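Re: [relief-log] Backlund crossing, convoy access

> The Backlund crossing was shut again from 6 a.m. Do we still
> report 12 trucks as delivered for September?

No. Only seven cleared; the other five are parked at Laten – permits refused. Please correct the sheet:

1. Food parcels: 1033 received in Rondetti camp, against 3162 requested.

2. Blankets: about 500, held at Laten pending inspection.
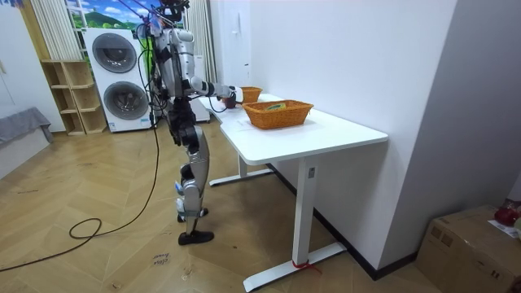 3. Water tablets: none sent. Request stays open.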